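Flerkari — démonstrations de tri en bac, bras téléguidé

Lisez-moi du jeu de données, mis à jour le 13 octobre 2018

Bonjour et bienvenue ! Si vous êtes arrivé jusqu'ici, c'est sans doute que vous voulez apprendre à un bras à sortir des objets d'un bac sans tout programmer à la main. Moi aussi, et j'y ai passé un bon bout de l'année. Flerkari, c'est le résultat : des démonstrations enregistrées à distance, une personne aux commandes, le robot qui suit (plus ou moins docilement, j'y reviens).

Ce qu'il y a dedans

La version actuelle contient 104 démonstrations, réparties en 4 séries. Chaque série a son propre dossier, avec un sous-dossier par démonstration. Vous y trouverez :

— les positions articulaires, horodatées
— la pose de l'outil dans le repère de la base
— l'ordre envoyé à la pince (ouverture demandée, pas ouverture mesurée, attention !)
— les images de la caméra fixe
— un petit fichier notes.txt, parfois très bavard, parfois vide

Les images sont enregistrées à 15 par seconde. Les articulations vont bien plus vite, donc pensez à rééchantillonner avant d'aligner quoi que ce soit. Le script aligner.py fait ça très bien, à condition de lui donner le dossier de la série et pas celui d'une démonstration isolée. Je me suis fait avoir plusieurs fois, je finirai par ajouter un message d'erreur.

Comment on enregistre

La commande se fait avec la manette Gralden, un stick pour le plan horizontal, l'autre pour la hauteur et la rotation du poignet. Au début je guidais le bras directement à la main, et c'est vrai que c'est plus naturel pour la descente — mais on finit toujours avec un coude devant la caméra, et les trajectoires étaient pleines de petites secousses. J'ai gardé deux ou trois essais de cette époque dans le dossier archives, ils ne comptent pas dans le total.
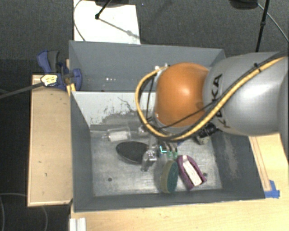
Pour la séquence elle-même, je me tiens à un ordre simple : approche au-dessus de l'objet, pause, descente, fermeture, remontée bien verticale, puis transfert de l'autre côté de la cloison. La pause a l'air bête, mais c'est elle que segmenter.py cherche pour découper la démonstration en phases. Si vous enregistrez les vôtres, marquez-la franchement !

Les prises ratées sont conservées. Elles portent le suffixe _r, et je vous conseille de les regarder au moins une fois avant de les filtrer : on y voit très bien à quel moment l'opérateur hésite, et pour certains modèles c'est une information précieuse. Quand l'objet retombe et que je le reprends dans la foulée, tout reste dans la même démonstration, avec une ligne dans les notes.

Choses à savoir

La série 2 a été enregistrée en avril avec l'ancien étalonnage de la caméra. Utilisez calib_avril.yaml pour celle-là et calib.yaml pour toutes les autres, sinon vos projections tomberont joliment à côté. J'ai corrigé les horodatages au passage, donc si vous aviez téléchargé une version plus ancienne, reprenez la série entière.

Les masques des objets viennent de l'outil Kettler, relus à l'œil. Les contours sur les matières transparentes restent approximatifs, et dès que le bras passe devant la caméra il manque forcément des bouts. Je n'ai pas essayé de les deviner : pas visible, pas annoté.

Dernier point, le lecteur fourni (lire.py) demande Python 3 et numpy, rien d'autre. L'export vers le format Alten existe mais il est encore bancal, il oublie l'état de la pince sur la toute dernière image. Une correction est en route, et si vous êtes pressé, recopier la valeur précédente marche très bien.

Pour signaler un souci, ouvrez un ticket avec le nom de la série et le numéro de la démonstration. Une capture de la courbe concernée m'aide beaucoup, surtout pour les histoires de décalage entre les images et les articulations.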